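From: Valtteri Suominen
To: shop-arm list
Date: Dec 7, 2022
Subject: Re: wrist view vs. room view in the kitchen sim

Kaisu Juntunen wrote:
> I pulled your Anard scene and it loads, but the policy still ignores
> the sponge in half the starts. Is the wrist camera mounted where the
> real one will be? And are you keeping the pedestal? My bench at home
> has the arm clamped straight to the top.

Pedestal stays for now. The base sits on the dark box at the end of the counter, and the joint limits in the Jelus config assume that height. If you clamp to the bench, change the base offset first and rerun the reach check before you touch anything else.
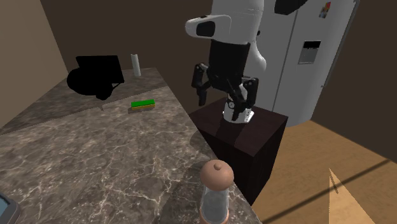

The sponge is the only object I randomize. Coffee maker, paper towels and pepper grinder are fixed, with collision meshes on. I had them off until March and the elbow learned to pass through the grinder, so those 1,398 episodes are gone from the share. The current set has 3,729, all with contacts enabled.

On the wrist camera: the mount is the printed bracket, tilted 27 degrees toward the fingers. I had 31 in the old file. At 31 the sponge dropped out of view early in the approach whenever it started on the far side.
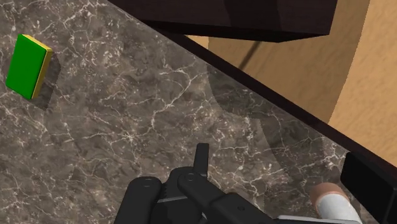
Shadows are on in both views. Turning them off renders faster, but the wrist image then looks nothing like my bench under the shop light, and the green is already close to saturated. Leave the marble texture alone too — I tried plain gray and the grasp point wandered.

Two things still open. The Korex driver wants finger width in millimeters and the sim logs it normalized, so you need the conversion in the Seppälä branch. Also, the bracket screws are M3, not M2.5 as the readme says.

Send me your base offset when you have it and I'll add a second config.

Valtteri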